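Re: [cell-upkeep] Wrist recalibration interval, two-arm bench cell

Replying on the list because two people asked me for this off it, and I would sooner be wrong in public once than in private twice. Bench cell, two arms, parallel grippers, white table. The overhead view has the display units in it, the other two are from the wrist level.

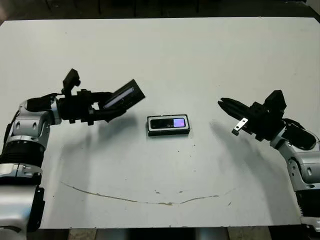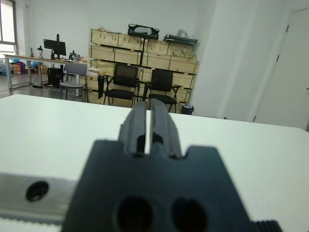
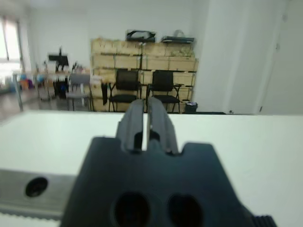
Posted by: bench-cell maintainer, Tretico
To: cell-upkeep list
Sent: April, 4:40 p.m.
Thread: Wrist recalibration interval (7 messages)

The earlier message said:

> We run the same kind of cell and have moved to a full
> recalibration of both wrists every 200 hours. Before that we
> did it when picks started to drift. Since the change our pick
> rate on flat parts has been 97 percent and we have stopped
> getting calls from the operators. The Windard procedure takes
> a morning if you do it properly, table target and all. I would
> recommend it to anyone with parallel fingers on a belt-driven
> carriage. We also replace the finger pads at the same time,
> so everything starts fresh.
>
> Has anyone found a reason not to do it this way?

Yes, I think I have, or at least I have found a reason to doubt that the recalibration is what fixed your cell.

You changed two things on the same morning. New pads and a fresh calibration went in together, and then the number got better, and the calibration got the credit. I did exactly the same for most of a year. What made me stop was a morning when the target plate had gone missing, so the pads got changed and nothing else did. The cell picked as well that afternoon as it had after any full procedure. One afternoon is thin evidence and I treated it that way. So I split the jobs. For the next stretch I did pads on one visit and calibration on another, with at least a few shifts between them, and wrote down what the pick log looked like before and after each.

Pads made a difference every time. Calibration made a difference once, and that was after somebody had leaned a ladder on the left arm.

Our parts are flat black units with a long display face, and they are unkind to worn pads. The case is smooth and we grip near one end, so the long side has plenty of leverage to turn in the fingers. A worn pad lets the unit rotate a little during the lift. In the log that looks like a position error, because the unit arrives at the wrong angle, and position error sends everybody straight to the calibration menu. I have watched people do the entire procedure over a pad that I could see daylight past.

So before anyone books a morning for this, here is the order I now use. It takes a coffee break.

1. Stop the cell, lock it out, and wait for the arms to settle. Please don't do this in hold mode, whatever the pendant says about it being safe.

2. Close the fingers on nothing and look down between them from behind the wrist. Then open them a little and look again. You want the gap to stay parallel. If it is wider at the tips than at the base, you have a finger screw or a carriage problem and no amount of calibration will find it.

3. Wipe the toothed edge on the rail with a dry cloth. Look at what comes off. Gray dust is normal here. Black crumbs mean the belt, and you should order one.

4. Try each finger by hand at the tip, sideways. There should be no click. A soft give is the pad, a click is metal.

5. Check the camera block on the wrist for a loose screw. Ours has worked loose twice – both times the picks went off by the same amount in the same direction, which is a good clue if you happen to write these things down.

6. Wipe the table. Ours has a long brown curved stain that will not come out and a scatter of specks that mostly will. The stain has never bothered the vision as far as I can tell. The specks I am less sure of.

7. Run the short pick test, one unit, both arms. Only if that fails with good pads and tight screws do I open the calibration menu.

About the vendor interval. Windard's sheet, at least the copy that came with our cell, says 500 hours, and the 200 in your message seems to be your own figure. I don't hold either number in much respect. Nothing in the sheet says what is supposed to wear or move in that time. An encoder doesn't care how long it has been on. If the arm hasn't been hit, moved or taken apart, I would like somebody to tell me what the recalibration is correcting. I asked that of Skelesell, who service ours, and was told it was best practice. I asked again and was sent the same sheet.

There is also a cost that doesn't show up in the pick rate. Each full procedure is a chance to put in a bad offset. You have a tired person, a target that may or may not be seated flat, and a table that flexes if you rest your elbow on it. Our worst week came right after a calibration that passed every check on the screen. The right arm was landing short and we spent days blaming the part supplier.

On the 97 percent: what was it before, and over how many picks? If it was 97 over a few shifts, I would not build an interval on it. Our log for the split test has more than 600 picks in it and I still wouldn't call it settled. It also covers a single cell, with one product, on one table. If your parts are rougher or you grip them in the middle, pads may matter far less to you than they do to us.

What would change my mind is somebody doing the calibration alone, old pads left in, and showing a clear step in the log. Hjaltadóttir's group posted something close to that on this list a while back, though I recall they had also swapped a wrist cable that week, so there we are again. If you can spare one cycle, leave the pads and do only the wrists. Or the other way around, I don't mind which, as long as it is one of them.

Two smaller questions while I'm here. Does anyone know a pad material that holds up on glossy plastic without leaving a mark on the screen? And has anybody fitted a cover over the toothed edge without losing stroke? I tried a strip of felt and would not do that again.

I can send the log as a plain text file to anyone who wants it. The column headings are a mess, so ask me before you trust the fourth one.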